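Grorno to Open Fourth Furniture Workshop and Showroom in Vekley

VEKLEY, 4/14/25 – Furniture maker Grorno announced today that it will open a new workshop and showroom in Vekley this August. The site will bring 115 jobs to the town and will become the company's main center for the production of its Oda range of dining and work tables.

The new building, on the former dairy grounds beside the Lumside canal, will house cutting, assembly and finishing under one roof. At present, these stages are divided between separate locations, and customers ordering a made-to-measure table may wait up to 7 weeks for delivery. Grorno expects the wait to be shorter once the Vekley workshop is fully staffed.

"Vekley has a long history of skilled work, and we intend to add to it," the company said in a statement. "We are hiring locally wherever possible, and training will be paid from the first day."

Hiring and Training

Applications for workshop, delivery and showroom positions are now open. No previous experience in furniture making is required for entry-level roles. New employees will complete a training period of four weeks before joining a regular shift. Evening and part-time positions will also be offered – chiefly in the showroom and the customer service office.

Repair Service

Grorno will also extend its repair service to Vekley. The service handled 2,000 tables last year, most of them brought in for worn surfaces, loose joints or uneven legs. Owners of any Grorno table may use it, regardless of the age of the piece. Prices will be posted at the showroom before opening.
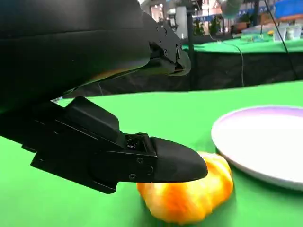

Opening Events

The showroom will hold an open house during its first week, with tours of the workshop and a display of the full Oda range. Admission is free. Dates and hours will be published on the Grorno website and posted at the Lumside public library.

Media Contact

Grorno Press Office, Vekley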